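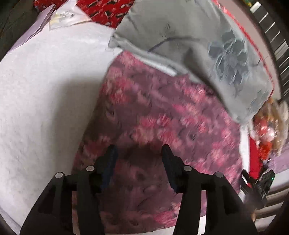

The Unmade Bed Deserves a Place in the Housing Standard

Residential services are judged by what can be inspected. At Trandstead, where the housing office oversees 175 furnished rooms, the monthly inspection form has for many years included a line that reads "bed made, linen uniform." A room that fails on that line receives a written note. A second note brings a visit from the floor supervisor. It is the view of this writer that the line should be removed before the new form takes effect in December.

The rule was adopted when the linen contract with Postma supplied every room with the same white set. Under that arrangement a made bed was simple to define and simple to check. The contract has since ended, and residents now bring their own bedding. They bring what they have: a floral blanket in pink and purple, a grey pillow with large flowers on it, a red print that matches neither. Such a bed may be clean, well aired and comfortable and still fail the inspection.

Supporters of the rule make a serious argument. Merike Sakalauskas, who drafted the present form, has written that a made bed is the quickest sign that a resident is coping, and that supervisors need quick signs. Her concern is a proper one. Supervisors have limited time, and a neglected room can point to illness or distress. Yet the form as worded does not measure neglect. It measures whether a blanket has been pulled straight by nine in the morning and whether the pillowcase agrees with it.

There is also a practical objection. Bedding that is folded back for part of the day airs better than bedding tucked tight immediately after use. Residents who work nights are asleep when the inspection is carried out, and Fermín Lucero of the tenants' council has pointed out that several have been noted for beds they were lying in.

The office would do better to ask about matters within its own duty. Is the mattress sound? Is there a clean sheet on it? Does the resident have access to a working washing machine, and enough spare linen to use while a set is drying? The laundry room in the Plotlow wing has two machines in service - a far more pressing subject than the arrangement of pillows.

Ms. Sakalauskas has proposed a compromise under which the word "uniform" would be struck and the rest kept. This would be an improvement, and it should be accepted if nothing further can be agreed. The better course is to leave the bed to the person who sleeps in it.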